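Turtles Are On The Move Again, So Please Slow Down On Swanepoel Road

If you've driven out past the Zurkance ponds this week you already know what I'm going to say. The turtles are up! Snappers, painteds, and a couple of very muddy things I only got to see the back end of before they slid into the ditch. It's nesting season, the mamas are looking for soft dry ground, and as usual a lot of them have decided that the best dirt in the county is on the other side of the road.

I got the latest tally from Maribeth Buenaventura, who keeps the crossing log, and we are at 1,227 turtles helped across since the log was started. That's all seasons put together, not just this one (I asked, because my jaw dropped a little). She says the painted turtles make up most of it and that the snappers make up most of the phone calls. 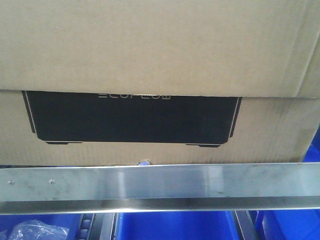

Snappers are the ones people ask me about, and the question is nearly always how to move one without losing a finger. Easiest thing is to let her walk. If traffic is light and you can pull over safely, put your flashers on and just stand there looking silly until she's across. If she does have to be moved, send her the way she was already headed, even if that looks like the wrong way to you. Never lift her by the tail, it can hurt her spine. For an injured turtle that needs a ride, I like a big corrugated cardboard box, the tan kind with a few scuffs on it and some big black graphic printed on the side. Put a towel in the bottom, poke some air holes, fold the top over, and keep it on the floor of the car with the radio off. No water in the box, please, and no lettuce. She isn't hungry, she's mad.

Toivo Räsänen came by with 2 hatchling painteds last week that his dog had found under the porch steps. They were fine, not a scratch on them, and they went right back to the edge of the same pond. Babies from last fall's nests sometimes sit tight underground all winter and come up in spring, so a tiny turtle in your yard at this time of year isn't necessarily lost. Pointing it toward cover near the water is usually plenty.
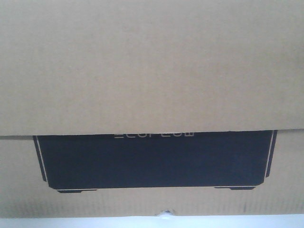
STIRNHOLM, 12/06/2020 – New crossing signs are going up on Swanepoel Road, three of them, with the first one just before the Drukier bridge where the shoulder gets narrow. Ifigeneia Drakos has been after the road department for these since way before I moved here, and she got to pick the spots herself. They're yellow, they've got a turtle on them, and I love them more than is reasonable. Somebody already asked me if the speed limit is changing. It isn't, at least not this year, but there will be an advisory sign under each one through the end of nesting.

If you find a nest, leave it where it is. Don't dig it up to check, don't turn the eggs. Magdalini Triantafyllou has 10 wire nest covers she can lend out, and she'll come show you how to pin one down so the raccoons can't get under it but the babies can still get out. Get in touch with her early, they go fast. A piece of hardware cloth laid flat over the spot with rocks on the corners will get you through the first night.

Still looking for somebody to take the early shift by the boat launch, by the way. Vaida Jankauskaitė has been doing it on her own before work and could use the company. Bring bug spray, and gloves if you have them. She's got an extra vest.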